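Gebäudereinigung, Grundlagen
Skript zu Einheit 4: Trockene Reinigungsverfahren und Staubbindung
Lehrkraft: Tudor Mocanu

4.1 Einordnung

Die Unterhaltsreinigung besteht zum größten Teil aus der Entfernung von lose aufliegendem Schmutz. Dazu zählen Staub, Fasern, Krümel, Sand und Papierreste. Haftender Schmutz wie Getränkeflecken, Absatzstriche oder Fettfilme wird in Einheit 5 behandelt. Die Trennung ist für die Reihenfolge der Arbeitsgänge wichtig: Loser Schmutz wird immer zuerst entfernt. Wer auf einer nicht gekehrten Fläche nass wischt, verteilt den Feinschmutz und erzeugt beim Trocknen Schlieren.

Sand ist auf elastischen Belägen der häufigste Grund für vorzeitigen Verschleiß. Die Körner werden unter den Schuhsohlen bewegt und ritzen die Oberfläche. Im Eingangsbereich muss deshalb öfter gereinigt werden als in den hinteren Räumen, ab November in der Regel mehrmals täglich.

4.2 Die Verfahren

Kehren. Mechanisches Zusammenschieben des Schmutzes mit Besen oder Handfeger. Geeignet für Grobschmutz, Außenflächen, Werkstätten und Kellerräume. In Büro- und Pflegebereichen nur für kleine Mengen, da das Kehren Staub aufwirbelt.

Feuchtwischen (staubbindendes Wischen). Der Bezug wird nebelfeucht eingesetzt oder ist ab Werk präpariert. Es bleibt kein sichtbarer Wasserfilm zurück. Standardverfahren für glatte Hartböden.

Saugen. Auf textilen Belägen ohne Alternative, auf Hartböden sinnvoll bei Fugen und in Ecken. Filterklasse beachten.

Moppen mit Trockenbezug. Wird noch angetroffen, bindet aber deutlich weniger Feinstaub als das Feuchtwischen. Der Trockenmopp darf nicht im Gebäude ausgeschüttelt werden.

4.3 Gerätekunde: Besen und Handfeger

Beurteilt werden Borstenmaterial, Borstenlänge, Besatzdichte und Körper.

Rosshaar ist weich und dicht und nimmt feinen Staub gut mit. Es verträgt keine Lauge und keine dauernde Nässe. Kokosfaser ist mittelhart und billig, bricht aber nach einiger Zeit aus. Kunststoffborsten gibt es in allen Härten. Gespleißte Enden wirken weicher und halten feineren Schmutz. Arenga ist grob und nur für den Außenbereich vorgesehen.

Im Lehrobjekt Skunbridge wird mit einem Saalbesen von 80 cm Breite gearbeitet. Diese Breite passt durch die dortigen Türen und reicht für den Hauptflur. Für schmale Räume und Treppen steht der Handfeger zur Verfügung.

Die Kehrschaufel wird gern vernachlässigt. Entscheidend ist die Vorderkante. Sie muss auf ganzer Breite aufliegen, sonst bleibt bei jedem Zug ein Streifen Feinschmutz liegen. Verzogene Schaufeln werden ausgetauscht. Eine Gummilippe hilft auf unebenen Böden, nutzt sich aber ab und muss kontrolliert werden.

4.4 Arbeitsweise

Gearbeitet wird von der entferntesten Stelle zur Tür, an den Rändern zuerst, danach die Fläche. Beim Kehren kurze, flache Züge führen und den Besen am Ende des Zuges nicht hochschnellen lassen. Beim Feuchtwischen bleibt das Gerät ständig am Boden und wird in Achterbahnen rückwärts geführt, die Bahnen überlappen leicht. Die führende Kante wechselt dabei nicht, sonst fällt der gesammelte Schmutz wieder heraus.

Der zusammengeschobene Schmutz wird sofort aufgenommen — auch dann, wenn die Fläche noch nicht fertig ist. Haufen im Verkehrsweg sind eine Rutschgefahr. Die Schaufel steht beim Aufnehmen schräg, der Handfeger wird flach herangezogen. Danach die Schaufel etwas zurücksetzen und die Restlinie mit einem zweiten Zug aufnehmen.
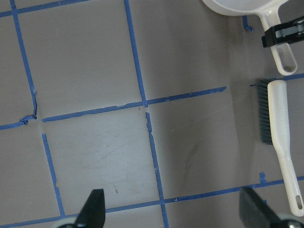
4.5 Leistungswerte und Berechnung

Leistungswerte geben an, wie viele Quadratmeter in einer Stunde gereinigt werden. Sie hängen von Möblierung, Zuschnitt und Verschmutzung ab und gelten immer nur für das jeweilige Objekt.

Rechenbeispiel: Der Hallenboden im Objekt Masson hat 456 m². Für das staubbindende Wischen ist dort ein Leistungswert von 700 m² pro Stunde vereinbart. Zeitbedarf: 456 geteilt durch 700 ergibt 0,65 Stunden, also 39 Minuten. Rüstzeiten und Wege sind darin nicht enthalten und werden getrennt ausgewiesen.

Aufgabe zur Übung: Wie ändert sich der Zeitbedarf, wenn die Halle möbliert wird und der Leistungswert auf 80 Prozent sinkt?

4.6 Pflege der Geräte

Besen und Handfeger werden nach Gebrauch ausgekämmt und hängend gelagert. Stehende Besen verbiegen die Borsten innerhalb weniger Wochen. Kunststoffborsten können lauwarm gewaschen werden, Rosshaar wird nur trocken gereinigt. Kehrschaufeln feucht auswischen und abtrocknen. Wischbezüge kommen in den Wäschesack, nicht zurück auf den Wagen — das gilt auch für Bezüge, die noch sauber aussehen.

Für die nächste Einheit bitte die Dosiertabelle zum Unterhaltsreiniger Ritano mitbringen.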